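Resetting a Crowded Kitchen Counter

Written by Manju Nautiyal for the Hatport household guides. Checked by Ravindra Grewal. 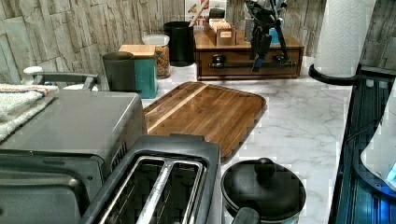 Before you start

This method is for a working counter that holds a toaster oven, a slot toaster, a pot or two and the usual utensils. It assumes a smooth benchtop with a textured splashback behind it. Allow 60 minutes the first time. Repeat resets are much shorter.

You will need:
Two microfibre cloths
A soft brush (an old toothbrush will do)
Dish soap and warm water in a bowl
A dry tea towel
A tape measure
A tray or clear table for holding items

Step 1. Shut off and unplug

Turn every appliance off at the switch and pull the plugs. Leave the toaster oven and the toaster until they are cool to the touch on all sides. Take any towel off the top of the toaster oven and put it in the wash or on a hook. The top of the oven is a hot surface in use and should be kept bare, as should any vent slots on the top or sides.

Step 2. Clear in order

Work from the front edge to the wall. Pots and pans come off first, then the slot toaster, then cutting boards and containers. Leave the toaster oven until last. It is the heaviest item, and it needs to be lifted straight up. Dragging it can scratch the benchtop if there is grit under the feet.

Put the items on the holding tray in three groups: used daily, used weekly, used less than weekly.

Step 3. Clean the splashback

Stone-effect tiles with a layered face collect dust and grease on each small ledge. Brush them dry first, top course to bottom. Follow with a damp cloth and a little dish soap, then a second cloth with plain water. Do not use vinegar or any acidic spray if you are unsure whether the tile is real stone.

Step 4. Clean the benchtop

Sweep up crumbs before wetting anything. Wipe with soapy water, rinse, and dry with the tea towel. On a light marble pattern, smears show most under side lighting, so check from a low angle near a window or lamp. The same caution about acids applies to real marble.

Step 5. Clean the appliances

Slot toaster: remove the crumb tray and empty it. If there is no tray, turn the toaster over a bin and tap the base. Wipe the outside with a barely damp cloth. Keep water away from the slots, and never put a metal utensil inside.

Toaster oven: wipe the flat top and the front. Brush the vents dry. Wash the rack and tray in the sink and dry them fully before refitting.

Lidded saucepans: wipe the base before the pot goes back, including the area where the handle joins.

Step 6. Measure and replace

Measure the depth of the counter and mark out where each appliance will sit. Clearances vary by model, so follow the manual. Put the toaster oven back first, at one end, with its door free to open fully. A slot toaster needs clear air above it and should not sit under a cupboard, a hanging towel or a paper towel roll while in use.

Return the daily group only. Weekly items go in the nearest cupboard. The third group goes on a high shelf or out of the kitchen. Stand cutting boards upright if there is room, with a gap behind them for drying.

A hot pot should go on a trivet, even on stone.

Step 7. Plug in and test

Check that the cords are dry, undamaged and not trapped under an appliance. Plug in one appliance at a time. Avoid running the toaster and the toaster oven together on the same power board.

Maintenance

Empty the crumb tray weekly. Brush the splashback monthly. Repeat the full reset every season, and once more in December before holiday cooking starts.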